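Redmont sharing room opens with mismatched chairs and big promises

REDMONT — A furniture reuse group called Gindby says its new room on Heo Street will keep household goods out of the landfill and give home workers a cheap place to sit down. On the evidence so far, it has a fair number of chairs.

The group got a $1,125 grant in April and charges members $4 a visit. It says more than 400 households have shown interest. It would not say how many have paid.
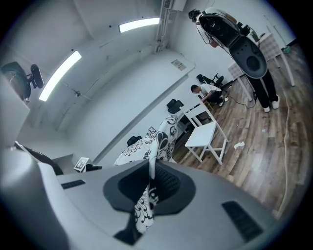 The room at Gindby, with a checkered cloth on one of the tables.

Much of the pitch rests on cushions. Gindby runs a workshop on covering old seats with leftover fabric, and black florals on white seem to be the house style. Whether a new cover makes a hard chair fit for a full workday is another matter.

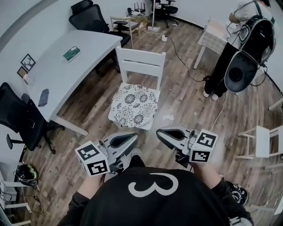
Office chairs are the harder sell. Gindby says each one is checked before it goes out on loan, but it has no written standard for doing so. Hamitz, a secondhand store that also sells used seating, offers buyers a three-month return period. Gindby offers none.

The group says it will publish its first loan figures at the end of the season. The room is open Monday evenings.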